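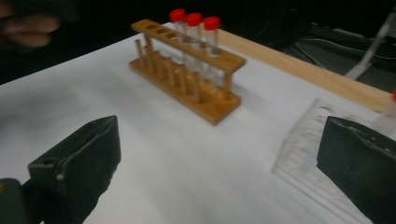
Skesley, the small maker of classroom science supplies, will start shipping its first wooden test tube rack in June, after 167 teachers told the company what they thought of its plastic one. Most of them were polite. The new rack, named the Bunum, has an upper bar drilled with round holes and a row of upright pegs along the base for drying tubes upside down. With three red-capped tubes standing in it, it looks like something a grandparent might have owned, and Skesley has decided to take that as praise.

The Bunum replaces the Pramside, a plastic rack that stayed in the catalog for years on the strength of being cheap. The Pramside weighed very little and could be moved across a lab bench by a sneeze. Skesley sold 1,696 of them and has received letters regarding a fair number.

"We asked people what they wanted in a rack, and they wanted it to stay where they put it," said Celina Sikora, who runs product design at Skesley. "I had prepared a much longer presentation than that. There was going to be a color wheel."

Work on the new rack went slowly. An early version had holes a hair too narrow, and tubes that went in on the first morning of testing were still in at lunch. A later one had pegs so long that the teachers trying it out hung their keys on them. Sikora says the key idea has been written down and may come back as a separate product, over her objections.

The wood is cut and sanded at the Rinaldi workshop, which until now was best known for chair legs. The first run is 400 racks. Each is checked by hand with a real tube in every hole, a job that is currently passed around the office and is less popular than it was in the first week.

Schools that still own a Pramside may send it back for credit toward a Bunum. Please empty it first. Skesley would also like to have the tubes rinsed before they go on the drying pegs, having learned that this was not as obvious as it seemed.

Care is simple: wipe the rack with a damp cloth and let it dry. It should not go in the dishwasher. Sikora has tried it in the dishwasher and would prefer to discuss other matters.

The Bunum is sold without tubes or caps, which are listed separately in the catalog. Sample racks are available to teachers and to members of the press, who are asked to return them.

Press contact: Celina Sikora, Skesley. Mornings are best.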